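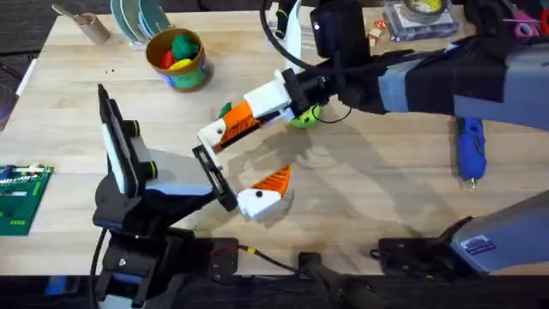
Mawuli Aryee wrote to us in September that the third chapter had held him in his car outside his own house until it finished, and that he would like to know when the rest could be heard. His was one of the first responses from the listening panel, and most of those that followed were in the same spirit.

Progress report to the Relilia Fund
Project: audiobook edition of The Nechyporuk Crossing

Summary of the period
The grant supports an unabridged recording of this history of tobacco smuggling on a river border between the wars, together with free copies for library users. Recording is complete. Editing is well advanced, and the edition remains within the agreed budget.

Recording
Severyn Hnatiuk was engaged as narrator and completed the reading in 6 sessions at the Flelletti studio. The book quotes at length from court papers and private letters, and it was agreed with the publisher, Grurex, that these would be read plainly, without character voices. Place names were checked against a pronunciation list before each session. Two passages in the trial chapter were read again after a page was found to be missing from the working script.

Editing and proof listening
The finished text runs to 569 pages in print, of which 465 have now been edited and proof listened. The remainder consists of the closing chapters and the author's note. The footnotes have caused some delay – many carry part of the story and could not simply be dropped. The longer ones will be read at the end of the chapter to which they belong.

Listening panel
Sample chapters were sent to library users in both districts. Several listeners found the opening hard to follow without the printed map, and a short spoken introduction to the river and its crossing points has been written in reply. One listener asked for a slower pace. No change is proposed on this point.

Spending
Studio hire and the narrator's fee have been paid in full. Cover design came in slightly under the estimate, and we ask the Fund's consent to move the balance to proof listening.

Next period
Editing will be finished and the master files passed to Grurex for approval. The 200 library copies will be ordered once approval is received. A final statement of accounts will follow with the closing report.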